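Posted in May
By the Manipulation Software group, Redell

Software Engineer, Robot Manipulation (permanent, full time)

We're looking for a software engineer to join the manipulation group at Redell. You'd be working on Zumum, our planning and control stack for small-parts assembly, and on the simulator we use to break it before it gets anywhere near hardware. We love this work and we'd like someone who will love it too – especially the fiddly bits, like why a peg that seats perfectly from one side jams from the other.

Most of your day would be spent in the sim cell. We build the bench, arm and task board as a rendered model, run the planner against it, then look hard at every failure.

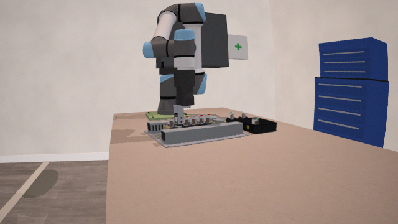 The simulated assembly cell, with the gripper over the row of pegs on the task board.

Every change to the planner goes through 1000 simulated episodes overnight, with lighting, part positions and joint friction shuffled each time. By Monday morning there's always something odd in the logs, and chasing it down is honest detective work. You'd own a good chunk of that pipeline: writing the scenarios, speeding up the contact solver, and building the tools that let the rest of us replay a bad grasp step by step.

The other half of the job is perception. Our policies learn from wide fisheye views at the gripper as well as fixed views of the bench, and the two don't always agree on where a part is. We want somebody keen to dig into calibration, lens models and pose estimation, and to make the whole lot run inside our 29 millisecond loop.
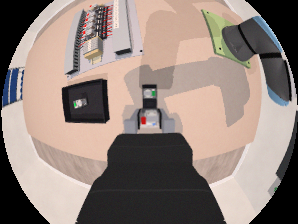
You'd also have a say in how we organise the code. Zumum began as a research project called Mamani, and plenty of the old behaviour-tree modules are still in there. Some are lovely. Some need a patient person with a free afternoon and a strong cup of tea.

What we'd like you to bring:

Solid C++ and Python, and the habit of writing tests
Experience with motion planning, control or robot perception (any one is fine, we'll teach you the others)
Some time spent with a physics simulator, at work, at uni or on your own projects
Clear writing, as we review each other's designs on paper first

A degree is welcome but we don't require one. If you've come across from games, graphics or mining automation, please do apply – several of us took a sideways route in.

The role is based at our Reltmont office, with two days a week from home if that suits you. We offer flexible hours, paid parental leave and 90 hours of learning time a year to spend on courses, papers or a conference.

To apply, send a CV and a note of up to 200 words about a bug you enjoyed fixing. Code samples are optional. We reply to everyone, and the interview is a relaxed chat followed by a paired session on a real planner problem.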